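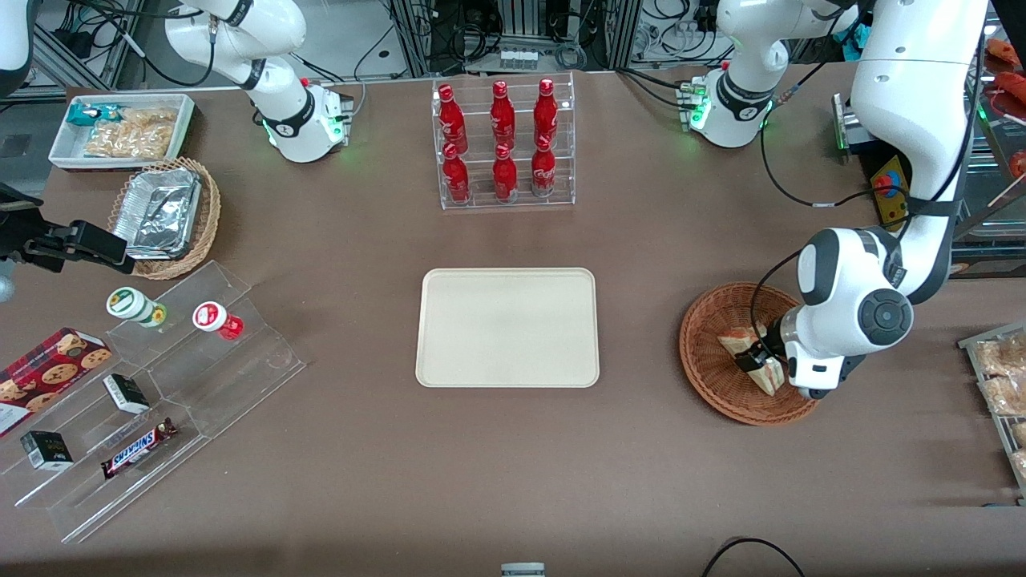 小食柜台双臂配餐工位:现场图集与岗位说明

Brelard 在 Pitkänen 厂区经营员工小食柜台,供应三明治、面包、饼干、袋装零食和瓶装饮料。柜台后方的配餐台于十一月改为双臂机器人作业,集成方为 Zeloson,订单由 Presness 下发。本页收录配餐台作业时的现场图片,并记录工位的动作分解、交接规则、岗位调整和试运行期间的修改。

改造前,配餐和交付由同一名员工完成:看单、取货、装盘、叫号、递出。改造后,装盘由机械臂执行,员工负责补货、复核和交付。柜台班组编制为4人,改造前后不变,变化集中在班次内的工作内容。柜台每月处理3000单,午间占比最高,夜班换班前有一个较小的高峰。

一、工位与订单

配餐台的基本单元是一只浅托盘。一张订单对应一只托盘,托盘放在台面中部,机械臂从周围的篮子、展架和托盘中取货,放入浅托盘,完成后向员工屏幕发出复核请求。托盘的取放由员工完成。早期方案曾考虑由机械臂自行更换托盘,测试中边沿夹持的重复性不够,改为人工更换。

Presness 下发的订单按商品逐行排列,机械臂按行执行,顺序由系统重排:先瓶装饮料,后盒装,再袋装,面包和三明治放在最后。重排的目的是减少软包装受压。早期版本按顾客下单顺序取货,饮料后放时会压到三明治的包装角,员工复核时需要重新摆放。重排规则上线后,这类重摆基本消失。

订单执行中如果某一行缺货,机械臂跳过该行继续,屏幕把该行标黄,由员工决定补货后重取、换货或退款。系统不自动换货。换货涉及口味和过敏原,Brelard 要求由人确认。

二、面包与三明治

三明治装在透明包装里,放入圆形编织篮,由上方夹取。这是整个工位中调试时间最长的一项。透明包装对视觉识别有两方面的影响:包装折边处有高光,识别轮廓会随光线变化;包装膜与内部面包之间有空隙,夹爪接触到的是膜,真正受力的位置要再往里一些。Zeloson 的做法是先用较低的夹持力合拢,在小幅提升后检查开度,如果开度变化超过阈值,则放回、松开、调整角度后再取。

编织篮的边沿高于篮底,夹爪下探时手指外侧容易碰到篮圈。现行规则要求商品尽量靠近篮子中部放置,三明治平放,不叠放。这条规则对补货员工有直接影响:过去补货时可以一次倒入多件,现在需要逐件摆放。单次补货耗时增加,补货次数也增加。班组对此提出过意见,后来的处理是把补货提醒从“售空”提前到“剩余不足”,使补货可以安排在两张订单之间,不必在高峰中打断机械臂。

是否改用方形塑料筐讨论过两次。方形筐有利于定位,但筐壁较直,夹爪在角落处没有开合空间。圆形编织篮边沿圆滑,碰撞后篮子会轻微移动,不会卡住手指。最终保留编织篮,在台面上规定放置区域,每班开始时由员工核对一次。
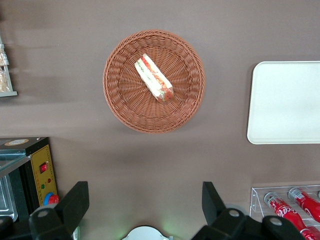
夹取前的等待位设在商品与夹爪之间留有一段空隙的高度。机械臂到达等待位后停顿,腕部相机重新识别一次目标角度,再决定手指的开合方向。三角形三明治的夹取方向取决于摆放角度,夹住两条长边时较稳,夹住尖角时容易在提升中转动。停顿时间在调试初期设得较长,员工反映看上去像死机,曾有人在此时伸手去扶商品,触发了安全停机。之后停顿缩短,并在员工屏幕上加入“识别中”的提示,误触停机的情况随之减少。

面包和三明治的放置动作同样经过调整。早期程序在托盘上方松爪,商品落下后可能偏出预定位置。现行程序下探到接触托盘底面后再松爪,每件多用一小段时间,复核时的重摆动作减少。班组更倾向于后一种方式,理由是复核时间直接影响顾客在窗口前等待的时间,机械臂多用的时间则可以与叫号并行。

三、瓶装饮料

瓶装饮料放在透明亚克力展架上,由展架的隔挡限定位置。与面包相比,瓶身刚性好,尺寸一致,夹取程序较简单,主要问题是反光。光滑瓶身和亚克力板都会形成高光,识别结果中偶尔出现并不存在的边缘。现行做法是以瓶盖为识别特征,瓶身轮廓只用于校验。

展架的位置必须固定。试运行初期,员工擦拭台面时会把展架整体移开再放回,偏差不大,目视难以发现,但足以让夹爪擦到隔挡。现在擦拭后需要运行一次展架校准,校准由屏幕引导,员工不需要进入程序界面。校准没有通过时,系统停止接受饮料行,其余商品照常执行。

饮料补货由固定员工在班次开始和午间高峰后各做一次。补货要求瓶盖朝向一致,这一项写入了班组的补货卡。补货卡贴在柜台内侧,内容只有摆放方式和数量上限,不写原因。新员工培训时由带班员工口头说明。

四、盒装与袋装零食

盒装饼干和条状零食的包装规则,夹取成功率较高。袋装零食的情况相反:袋内有空气,夹住时袋体变形,开度读数不能可靠地反映是否夹稳。Zeloson 建议袋装商品单独使用一套参数,夹持力较低,提升速度较慢,移动路径避开其他商品上方。按这套参数执行时,袋装商品的节拍明显慢于其他品类。

在高峰时段,袋装商品可以切换为人工行。切换后,机械臂跳过袋装行,由复核员工直接放入托盘。切换权限最初只开放给带班员工,后来开放给班组全体。开放之后的使用方式与设计预想有出入:员工在订单较少时也会切换,原因是袋装零食就在手边,等待机械臂取袋的时间足够自己放入两件。Brelard 没有限制这种用法,Presness 的订单记录里单独标注了人工行,统计节拍时分开计算。

铝箔餐盒目前不在自动夹取范围内。盒体偏软,边沿受力后会变形,盖子可能松脱。含餐盒的订单由系统拆分,机械臂完成其余行之后,屏幕提示员工补入餐盒。餐盒是否纳入自动范围,要等专用手指的测试结果,目前没有排期。

五、双臂的分工

左右两臂共用一个台面,覆盖区域在中部重叠。控制程序按区域分配任务,靠近哪一侧的商品由哪一侧的机械臂取。两臂不会同时进入托盘上方,一臂放置时,另一臂在自己一侧的等待位停留。这一限制降低了理论产能,换来的是路径简单、停机后容易恢复。

现场人员最初的印象是另一只手臂“在偷懒”。培训材料后来补充了区域互锁的说明,并把两臂的状态分别显示在屏幕上:执行、等待、暂停。状态灯的颜色含义也写入培训材料,以屏幕文字为准。员工判断是否可以伸手,只看屏幕上的“可进入”提示,不看手臂是否在动。等待状态下的手臂没有断开动力,随时可能继续动作,这一点在每次复训中都会重复。

商品在左右两侧的分布会影响节拍。面包、三明治需求集中时,一侧机械臂的负荷远高于另一侧。Presness 每周输出一次各品类的取货次数,班组据此调整摆放。调整后的布局需要重新示教取货区域,目前由 Zeloson 远程完成,员工在现场配合确认。Brelard 希望把这项操作转给班组,培训安排在下一阶段。

六、急停与恢复

台边设有黄色盒体的红色急停按钮,操作区内的员工伸手可及。按下急停后,两臂同时停止,手指保持当前开度。恢复前需要完成三项检查:夹爪内是否有商品,手臂与展架之间是否有接触,托盘内商品与订单是否一致。检查结果在屏幕上逐项确认,最后由带班员工复位。

试运行时,恢复流程的耗时比停机本身更受关注。员工在高峰时段不愿意按急停,担心恢复过程影响出餐。Brelard 的处理是把急停次数从班组考核中移除,并规定停机期间全部转人工,订单界面自动切换为人工清单。转人工后的操作方式与改造前相同,每月安排一次不使用机械臂的演练,时长为一个午间高峰。演练中暴露的问题主要是新员工不熟悉商品位置,这些员工入职后一直使用复核界面,很少自己从头配一张单。

清洁与急停是分开的两套流程。日常擦拭使用暂停模式,深度清洁必须断电。两种模式的屏幕底色不同。碎屑主要来自面包区,编织篮每天取出清理一次。夹爪手指在每班结束时擦拭,检查表面有无包装膜残留。

七、岗位变化

改造前,班组的工作单位是“一张订单”,一名员工从头做到尾。改造后,工作单位变为“一个时段”:补货时段、复核时段、窗口时段。班次表按时段轮换,每名员工在一个班次内都会经过各个岗位。早期曾尝试固定岗位,负责复核的员工反映注意力难以维持,漏检集中在班次后半段。轮换之后,漏检的分布较为均匀,总量也有下降。

步行距离减少,站立时间没有减少。复核岗位面向屏幕和托盘,身体转动幅度小,长时间固定姿势带来的不适比改造前更多。工位后来加装了可调高度的脚踏和一把高凳,复核岗位允许坐姿。窗口岗位仍为站姿。

与顾客的交流发生了变化。过去顾客会在配餐过程中临时加减商品,现在订单一旦开始执行,修改需要由员工在屏幕上暂停并改单。暂停的操作步骤经过两次简化,目前仍比口头一句话慢。常客中有一部分改为提前下单,另一部分习惯在托盘递出时再提要求,由窗口员工直接补给。后一种情况要求窗口员工手边留有少量常用商品,库存扣减通过扫码完成。

噪声方面,机械臂运行的声音低于厂区背景噪声,柜台员工没有提出意见。提示音则修改过。复核请求最初使用较高的蜂鸣音,与窗口叫号音接近,两者容易混淆。现在复核请求只在屏幕上闪烁,不发声。

技能要求也有调整。带班员工需要掌握暂停、恢复、展架校准和人工切换,普通员工需要掌握补货摆放和复核。程序修改不在班组职责内。班组提出过一项要求:凡涉及摆放规则的更新,应在上线前一个班次通知。此前有一次识别参数更新没有提前告知,员工按旧卡片摆放,面包区连续跳行。现在 Zeloson 的更新记录同时发送给带班员工,卡片同步更换后才启用新参数。

八、维护与遗留项

夹爪手指和腕部连接件按运行时间检查,周期为3000小时。日常点检由班组完成,项目包括手指表面、外露线缆、托盘放置位和篮子放置位。线缆点检是后来增加的一项。手臂反复下探时,外侧线缆会随关节移动,固定点松动后可能扫到台面商品。点检发现松动时只做上报和暂停,不自行紧固。

遗留项如下:

袋装零食参数待优化,高峰时段继续保留人工切换。

铝箔餐盒未纳入自动范围,等待专用手指测试。

透明包装在傍晚光线下的识别重试次数偏高,拟调整照明角度。柜台侧窗加装遮光帘的方案因影响窗口采光,暂不采用。

加热设备仍由员工操作。需要加热的商品在订单中单独成行,员工取出加热后直接交付,不经过托盘复核。系统目前无法判断加热是否完成,屏幕上的加热行由员工手动关闭。

补货卡的多语言版本在编写中。厂区员工使用的语言较多,现行卡片以图示为主,文字说明只有一种语言,夜班反馈最多。

布局调整权限下放后,需要同时明确由谁确认、由谁记录。班组提出由当班带班员工确认,记录写入 Presness 的交接栏,Brelard 尚未答复。

相关内容

Zeloson 双臂工位:区域互锁设置说明
Presness 订单拆分与人工行标注
Pitkänen 厂区小食柜台补货卡(更新版)
透明软包装夹取参数记录
Brelard 柜台岗位轮换表:试行说明
编织篮与塑料筐的对比测试
急停恢复流程:带班员工复训提纲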